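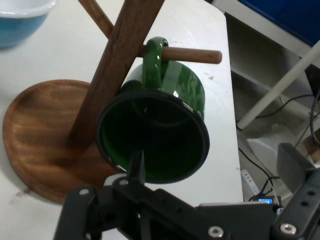 green mug on the rack, phone on speaker, insurance hold music. thread time

**1/** ok so sewer backup coverage. I did not know this was a separate thing. It is a separate thing. Go look at your homeowners policy tonight, I'll wait

**2/** background: house is from 1923, clay pipe out to the street, big maple in the front yard. July, heavy rain, Saturday morning I go down for the laundry and the floor drain is coming up. Not a lot at first. Then a lot

**3/** shut off everything, no flushing, no sink, towels at the bottom of the stairs (useless). Called the plumber, Wijaya Drain & Sewer, they were there before lunch. Roots in the line. Of course roots

**4/** plumber bill for the emergency visit: $735. Paid on the spot. Keep that number in mind

**5/** called my insurance company, Cumard, on the claims line. Very nice person. First question: "did the water come in from outside, from a pipe inside the house, or up through a drain?"

**6/** I said "does it matter"

**7/** it matters SO much

**8/** how it was explained to me, my words not theirs, and this is MY policy, read your own:
- pipe bursts inside: regular policy, usually fine
- river or street water comes in over the ground: flood, whole other policy
- comes up the drain: not covered unless you bought the add-on

**9/** the add-on is called an endorsement. Or a rider. Mine says "water backup and sump discharge or overflow" which, I don't even have a sump. Still the one you want

**10/** did I have it. Long pause while she looked. I had it!! Had no memory of buying it. It's on the second page of the declarations, one line, costs me $40 a year

**11/** so that's the good part. Now the part I want to complain about

**12/** the limit. The endorsement has its own limit, its not the big number on the front page. Your house can be insured for the whole rebuild and the drain thing caps out way way lower. Mine was enough this time because the basement isn't finished. If you have carpet and a couch and a tv down there, check this

**13/** and the deductible. It also has its OWN deductible. Mine is $600. I'd been walking around with a different number in my head for years

**14/** next: the adjuster. Cumard sent somebody from an outside firm, Brisero. Vlasta Zupan. Fast, polite, took pictures of everything including the inside of the dryer, asked where the water line was on the wall

**15/** I had already wiped the wall. Don't wipe the wall. Or do, it's gross, but take a picture first with a tape measure in it

**16/** stuff Vlasta asked for that I had:
- plumber's invoice
- video from the plumber's camera, the one that goes down the pipe
- pics of the floor

**17/** stuff she asked for that I did NOT have:
- receipt for the washer
- model number of the dehumidifer (I'd already put it out at the curb. someone took it. good luck to them)
- a list of what was in the boxes

**18/** the boxes. What was in the boxes. I don't know! Winter coats? A fondue set? I wrote down what I could remember that night and remembered four more things the next morning in the shower. You can send a second list, I asked

**19/** washer: found the order confirmation in an old email by searching the store name plus "delivery." That took two minutes and I'd been dreading it all day

**20/** ok so what they paid for: the cleanup crew, the drying fans, drywall along one side, the washer, most of the box stuff minus depreciation

**21/** what they didn't: the pipe. The pipe itself is not damage from the backup, it's the reason for the backup. Roots = maintenance = me. So the $735 was mine too

**22/** there's ANOTHER endorsement for the pipe lol. Service line coverage. That's the line from your house to the street, water and sewer, sometimes electric. I don't have that one. Didn't. Do now, starts at renewal, and they told me flat out it won't touch anything that was already wrong with the line, so I had to get it lined first

**23/** someone's asking in replies about depreciation so: they pay what the old thing was worth now, then if your policy says replacement cost you buy the new one, send the receipt, and they send the difference. There's a deadline for that second part. Ask what it is and write it on the calendar. I put it on the fridge

**24/** also asked: did you get mold. No. Crew sprayed the slab with something called Dranidine, smelled like a swimming pool until the next weekend. I have no opinion on it, ask your crew what they use

**25/** also asked: will your rate go up. Don't know yet. My agent said a water claim stays on your record for years and I should think hard before filing small ones. Mine wasn't small so I filed

**26/** that's a real question to ask BEFORE you call the claims line btw. Call your agent first if you have one and the water's already off. Different phone number, different conversation

**27/** things I'd do if I were you and had ten minutes:
- find the declarations page, search for "backup"
- if its there write down the limit and the deductible
- if it's not, ask for a price
- walk through the basement with your phone filming, open the closets, say out loud what stuff is
- email the video to yourself

**28/** renters, you're not off the hook, your landlords policy covers the building and not your boxes. Ask about the same endorsement on a renters policy

**29/** condo people I have no idea, yours involves the association's master policy and I got a headache reading about it. If somebody knows please reply and I'll repost

**30/** everything's off the floor on metal shelves now. maple is staying. back on hold with Cumard about the washer receipt, they want it as a pdf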